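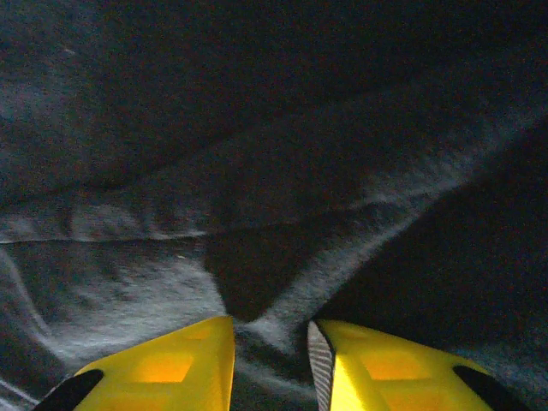 How do you keep dark sweatshirts from coming out of the wash covered in fuzz?

Turn them inside out, wash them in cold water with nothing that sheds, and skip the fabric softener. Towels are the usual source, so they get their own load.

Home > Clothes and Laundry > Dark colors
Asked on a Thursday, 3 answers

Full question:

I have a charcoal sweatshirt, the soft kind with a bit of nap to it, and after every wash it looks like I rolled it across a carpet. Pale fibers all over, worst along the folds and next to the seams. I have tried a lint roller (fine for an hour), a vinegar rinse (did nothing except smell) and a bottle of Vevcombe dark wash, which claims to "renew" black and gray cloth. I don't see how a liquid renews anything. Is there something that works, or is this just what cheap knit does after a year? Please don't tell me to hand wash. I won't.

Answer 1 (accepted, 27 votes)

First work out whether you have lint or pilling, because people mix them up and then buy the wrong thing. Press a piece of tape on a fuzzy spot and pull. If the fuzz comes off on the tape and it's a different color from the cloth, it came from something else in the drum. If it stays put, it's the sweatshirt's own fibers working loose, and no detergent is going to glue them back down.

For lint: inside out, cold, short cycle, no towels, no fleece, no new socks. Check the pockets for tissues. Clean the filter if your washer has one you can get at. Plenty of people don't know theirs does. Mine is behind a flap at the bottom front and I'd owned the machine for years before I opened it. I won't describe what was in there.

Then ten minutes in the dryer on low, shake it out hard, and hang it up for the rest. The dryer pulls off more lint than any roller. A full hot cycle is where the damage gets done, so don't leave it in.

For pilling: a fabric shaver, used lightly, with the cloth pulled flat on a table. Don't run it over a bunched-up fold or across a hem, because it will nick the raised part. I have a Poltis and it's okay. The box says 1384 blade passes a minute – who counted? It takes pills off. It also takes off a little of the sweatshirt each time, so once a season is plenty.

As for the dark wash, I used up a whole bottle of that same one and couldn't tell the difference from ordinary liquid. Maybe it slows fading. It did nothing for fuzz that I could see.

Answer 2 (4 votes)

Agree on the towels. I'd add not to stuff the drum. If everything is wadded together it rubs the whole cycle and you get those lighter streaks along the creases, which is wear and won't brush off. I had a black Hendow hoodie go that way in one winter. The label said 100 percent cotton, for what that's worth. Some people swear by dryer balls. I have my doubts, mine mostly made noise.

Answer 3 (0 votes)

just get the Rana lint bags, 375 reviews and nearly all of them good. works on everything

Comment on answer 3: A mesh bag keeps some lint off, sure. It can't do much for pilling, and "works on everything" is what the listing says too.

Comment from asker: Did the tape thing. Came off white, so it's the towels. Washing them separately from now on, will see after a few loads. Still not convinced about the ten minutes in the dryer – mine only has high and higher.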